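Student report: the Prulletti fine appeal
Zeyu Song

Prulletti, a food stall firm, was fined 900 dollars for trading without a permit in March.
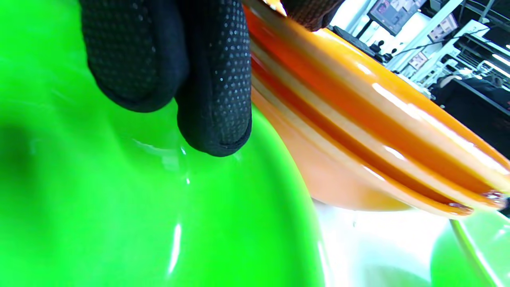 The firm appealed - its permit had been filed 11 days earlier.
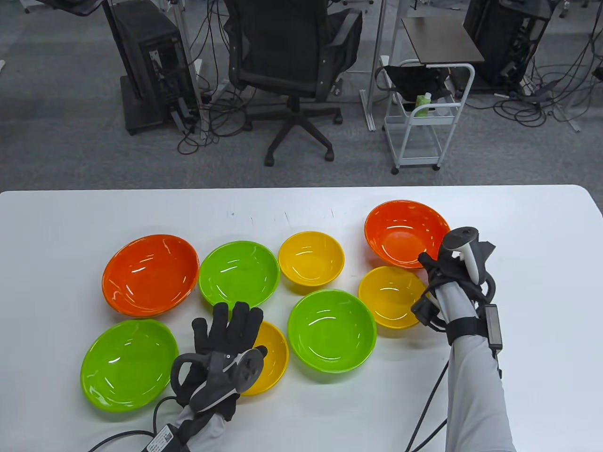 Orange, green and yellow bowls on a white table.

The city dropped the case and refunded 300 in fees.

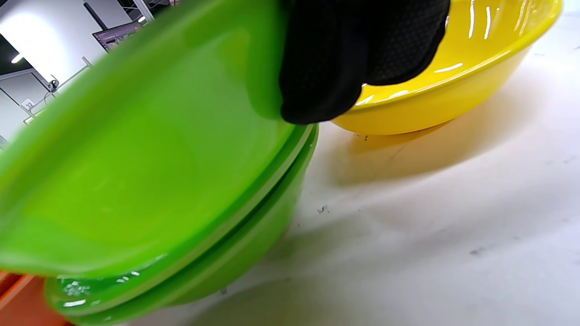

Police took no part in the appeal. Evidence was grouped by type, the way the green bowls are stacked together, and I read nine statements.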